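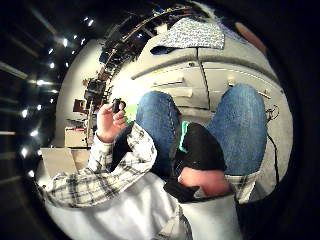
Pouch (small goods)

A pouch, in the household sense, is a small soft bag used to keep little things together inside a drawer, a larger bag or a coat pocket. It is one of the oldest containers still in daily use and one of the most forgiving. A pouch takes the shape of whatever goes into it, folds nearly flat when empty, and makes no noise when dropped. Pouches are made in cotton, canvas, nylon, felt, leather, mesh and plastic sheeting, and close with a zipper, a drawstring, a flap, a snap or nothing at all.

The word covers a wide family. Pencil cases, coin purses, toiletry bags, cable bags and sewing rolls are all counted as pouches by most collectors, although makers tend to sell them under separate names.

Terms

The opening of a pouch is called the mouth, and the strip of material sewn along it is the trim or binding. Trim protects the cut edge from fraying. It also gives the maker a place to have some fun: a plain dark bag with a bright edge — mint green, orange, yellow — is far easier to find at the bottom of a backpack than one in a single color, and the mouth can be picked out at a glance.

The gusset is the folded or inset panel that lets the base open out. A pouch without a gusset is called a flat pouch, and one with a stiffened base that stays upright on a table is a standing pouch. The lining, where there is one, is usually lighter than the outside so that small dark objects show up against it. An unlined black pouch holding black objects is a familiar nuisance, and owners often end up searching it by touch.

Construction

The simplest pouch is a rectangle folded once, sewn up the sides and turned right side out. A beginner can finish one in an evening, and it is a wonderful first project. Zippered pouches take more care, as the ends of the zipper have to be tucked in before the side seams are closed.

Boxed corners are made by pinching the bottom corners into triangles and stitching across them. The farther the stitching sits from the point, the deeper the base becomes. The sewing teacher Erzsébet Dobos, whose pattern booklet for the Plusevach evening school is still passed around by home sewers, recommends marking the corners with chalk before anything is sewn and trimming them only after the bag has been turned out once and looked at. Her standard pouch has 2 compartments and is 13 inches wide, large enough for a folded letter or a pair of scissors.

Soft pouches sag. This is a property of the material and is prized by people who like to press one into the last gap in a suitcase. Stiffer versions hold their shape better but waste space when half full.

Use in the lap

Much of the sorting and packing of pouches takes place sitting down, with the bag resting between the knees. The position is so ordinary that it has hardly been written about, which makes the chapter by Veronica Marinescu in her household handbook "Small Things, Kept" a real pleasure to read. She calls the lap "the first workbench" and gives several good reasons for using it. The knees hold the sides of the bag apart or together as needed. A dropped item tends to land on the fabric of the clothes or in the bag itself. Both hands are free, so one can reach inside while the other holds up an item to be looked at.

Marinescu suggests a chair without arms and a table within reach. Items taken out go to the table, items to be kept go back to the bag, and anything doubtful is held in the hand until it has been decided on. Loose sleeves are best rolled back, especially with zippers that have fine teeth.

Very small objects such as caps, adapters, film cans and batteries are normally held between the thumb and fingertips and lowered into the pouch one at a time. Heavy items go in first.

Cleaning

Most fabric pouches need little more than being emptied, turned inside out and shaken over a bin. Crumbs and lint gather in the bottom corners, where a dry toothbrush will reach them. Cotton and canvas can usually be washed by hand in cool water and dried with the mouth open. Nylon and plastic are wiped down with a cloth, with a little cleaner sprayed on the cloth first and not straight onto the zipper.

It is common to clean the contents at the same time. A table for this work may hold no more than a spray bottle and a folded cloth, the cloth serving either as a wipe or as a soft surface on which small parts won't roll.

Seated man in an open plaid shirt with a small black object in his raised hand. The table in front of him carries a spray bottle of pale blue liquid and a folded blue-and-white cloth.

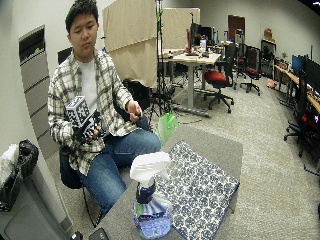 Makers and collections

Pouches are made nearly everywhere that cloth is sewn, and a great many come from home machines and never carry a label. Among the small workshops, Jurno is known for dark nylon bags with contrasting trim, and Gulyás for waxed canvas tool rolls with hand-set snaps. Both firms repair their own zippers.

The textile collection at Drernurberg holds around 4000 pouches, purses and small bags, and it is a marvelous place to spend a rainy afternoon. The drawers can be opened by visitors. Heikki Vainio, who arranged the collection, sorted it by type of closure instead of by age, so a drawstring bag for marbles lies next to one made for tobacco and another for clothespins. The order was last revised on 2020-09-10, when the mesh bags were given a drawer of their own.

Naming dispute

Writers disagree on whether a pouch with a handle is still a pouch. Ourania Rallis holds that a wrist loop is acceptable and a shoulder strap is not. Dezső Kozma goes by size alone and would include anything that can be lifted, full, in one hand.

See also

Coin purse
Drawstring bag
Pencil case
Sewing roll
Zipper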